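Polling Station Premises Inspection: Checklist with Comments
Station: Etholm Community Hall, Fairweather ward
Inspected: Jul 2, 2025
Inspector: Eugénie Boyer, Premises and Access
Registered electors assigned: 1577
Purpose: suitability for the October municipal election

Ratings: S = satisfactory. A = action required before opening. N = not applicable.

1. Approach and entrance

1.1 Station visible from the public road. S
Sign brackets are in place on the gate post. The left bracket takes the standard board only.

1.2 Step-free route from parking to main door. A
Ramp surface is sound. The joint between ramp and threshold has lifted and forms a lip. Hall management to grind or cover it. Reinspect before the ballot boxes are delivered.

1.3 Main door can be held open without a wedge. S
Magnetic holder releases on alarm. Tested twice.

1.4 Exterior lighting. A
One fitting over the side path is dead. The closing hour falls after dark in October, and voters parked at the rear use this path.

1.5 Campaign material within the exclusion line. S
None on the building. An old Ustetero poster remains on the bus shelter, outside the line. No action by this office.

2. Polling room

2.1 Floor area sufficient for the proposed layout. S
The layout from the last election may be reused, with the booths turned so that their open sides face the wall. Party observers complained last time that they could see voters' hands from the seats provided. The complaint was upheld.

2.2 Accessible booth. A
The low booth supplied by Grurer has a loose hinge on the writing shelf. Replace the unit. Repair on site is not accepted.

2.3 Line of sight from presiding officer to ballot box. S
Clear from the chair position marked on the plan. The piano must stay against the north wall.

2.4 Observer seating. S
One chair per registered party, behind the tape. Observers may not move chairs during polling hours.

2.5 Electrical leads. S
No leads cross the voter route. The check-in terminal runs from the wall outlet behind the clerks' table.

2.6 Notices. A
The large-print notice in the store is the superseded version. Destroy it and draw a new one.

3. Staff area

3.1 Separate room for breaks, closed to voters and observers. S
Lounge off the back corridor. Door closes fully. No ballot papers, registers or seals are to be taken into this room at any time, including sealed packets.

3.2 Seating and table. S
Adequate for the planned shift pattern. Staff leave the polling room one at a time.

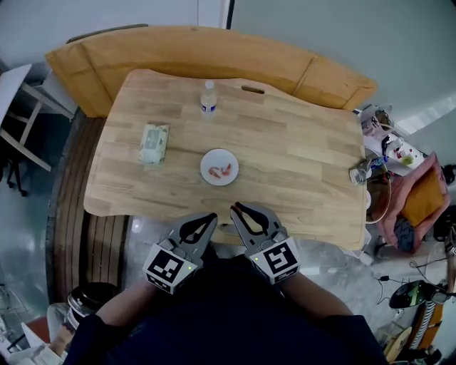

3.3 Drinking water. S
Kitchen tap, opposite the lounge. Bottled water may be kept in the polling room if capped and off the register table.

4. Fire and emergency

4.1 Exits unobstructed. A
Stacked chairs stand in front of the rear exit. Moved during the visit. The hall's booking conditions should be amended so that they are not returned there.

4.2 Extinguishers in date. S
All tags current.

4.3 Evacuation procedure covers the ballot box. A
The hall's own procedure makes no mention of it. Attach form 13 to the station log. The presiding officer carries the box, and the deputy takes the register.

5. Security and close of poll

5.1 Key control. A
Hall management could not say how many keys to the side door are in use. Fit a temporary cylinder the evening before polling and record both keys.

5.2 Vehicle access for collection. S
The gate opens wide enough for the van. Driver to reverse in.

Outcome: approved subject to items rated A. Remedial work to be confirmed in writing within 21 days. Item 1.2 requires a second visit.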